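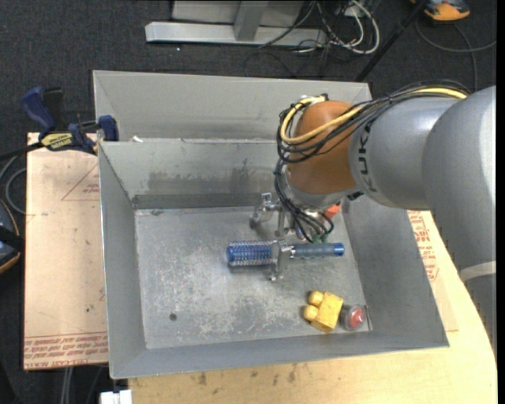 A blue and gray hairbrush over a metal bin.

How to Clean a Hairbrush

Most brushes need a wash every 4 weeks, more often if you use hairspray or dry shampoo. The steps cover plastic brushes. Wood handles and natural bristles have a section of their own.

What you need
A rat-tail comb
Small scissors
Mild shampoo
An old toothbrush
A towel

Step 1. Pull out the hair
Slide the tail of the comb under the hair and lift, working from the base of the bristles. If the mat is tight, snip it in a few places first -- keep the blades flat so you don't cut a bristle.

Step 2. Soak
Fill the sink with warm water and a squirt of shampoo. Leave the brush in for ten minutes. Brushes with a rubber cushion should not be soaked. Dip the bristles only, and keep the air hole in the cushion out of the water.

Step 3. Scrub
Go between the rows with the toothbrush, then rinse under the tap.

Step 4. Dry
Shake it out and lay it on the towel, bristles down, overnight.

Wood and natural bristles
Wipe the handle with a damp cloth. Swish the bristle tips in soapy water, rinse them the same way and dry as in Step 4. Skip vinegar on boar bristle.

Last updated 1 July 2023
Filed under: Bathroom, Hair tools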